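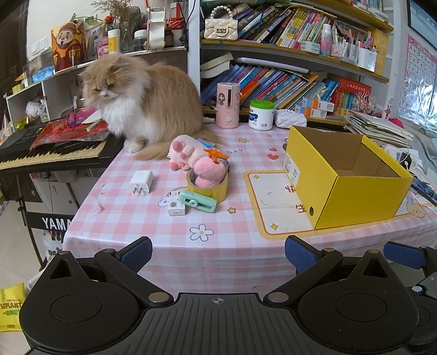 Cat keeps getting on the table and the keyboard, running out of ideas
I have a long-haired ginger and white cat, four years old, and one table that has to do for everything. It's my desk, my craft table and the place where I open parcels. My electronic keyboard stands against the left end of it. The cat has decided that the whole lot belongs to him. You can see him with his head down by the red plastic bag and the papers I'd left on the keys, and that is where he heads nearly every time. If the bag rustles he chews the handles. If it doesn't he lies on the tablecloth until I move him, and then he gets back up.
I don't mind him being in the room. What I mind is fur between the keys, bitten bags and small things ending up on the floor. I've lost two rolls of tape under the bookcase this year. I bought a spray from Lorneo that is meant to keep cats off furniture and he sat down next to it. Shutting him out means he cries at the door, and the walls are thin.
The flat is small (22 square metres) so a second table is out. Has anybody got a cat to give up a table, or should I just rearrange things? I'd like to spend as little as possible.
Posted Jun 8, 2019 by gingham_desk
Tags: cats, small flats, storage, keyboards

3 replies

pedalboard51
I'd deal with the keyboard first, as it's the thing that costs money to put right. Get the papers and the bag off it and don't use it as a shelf again. A cat will sit on paper wherever you put it, so all you've done is make the keys comfortable.
Then cover it whenever you aren't playing. A stretchy dust cover works, but an old single sheet folded in four does as well and can go in the wash. Mine has had a Lineck cover on it since last September and the only trouble is that fur sticks to the outside, which a damp rubber glove takes off. Switch the keyboard off at the wall before you cover it. For the fur that's already in there, use a soft dry paintbrush, working from the back of the keys to the front, then the vacuum on its lowest setting with the brush end. Don't spray anything at the keys.
Plastic bags should go in a drawer with the door or lid properly shut. Some cats swallow bits of the handles and that can turn into an operation. If he's off his food or being sick, ring the vet and tell them he chews plastic.

Zestham Cat Mum
Give him the box!!! You've got an open yellow cardboard one on the table already, so put it on a chair pulled up to the end, on the side away from the keyboard, with an old jumper in it if there's room. If it's too small for him get a bigger one from the supermarket. Mine has had a beautiful bed from Le Goff for two years and sleeps in a crisp box. I also don't think you'll ever stop him getting up there, he's a cat, and that tail is gorgeous by the way.

tidy_by_degrees
The box on a chair is worth trying, but I would clear the table as well or he'll still have plenty to investigate.
Looking at your photo, most of what's there could live somewhere else. The tape, the phone charger and the little green gadget would all go in one lidded tub. The pink plush toys are asking to be batted about, so either they're his or they go on the upper shelf. I'd move the humidifier too. If he knocks it over when it's full you'll have water running towards a plug. The tissue box can stay.
Your other problem is the tablecloth. It gives him something to grip and it's warmer than the bare table. Try a couple of weeks without it, or only put it on when you're sitting there. If you want to keep it, clip it underneath so that it can't be pulled off with everything on top.
When he does jump up, lift him down without a fuss and put him in his own place with a biscuit. Don't shout, and don't feed him on the table even once. Mine took 51 days, and yes, I kept a note on the calendar. She still gets up there if I leave post out.
Last thing — a long-haired cat brushed every evening leaves a lot less behind. Five minutes before you sit down to play would do it.

gingham_desk
Thanks all. The bag and papers have gone in the drawer and there's a sheet over the keys. He's asleep on the sheet. Will try the chair tonight.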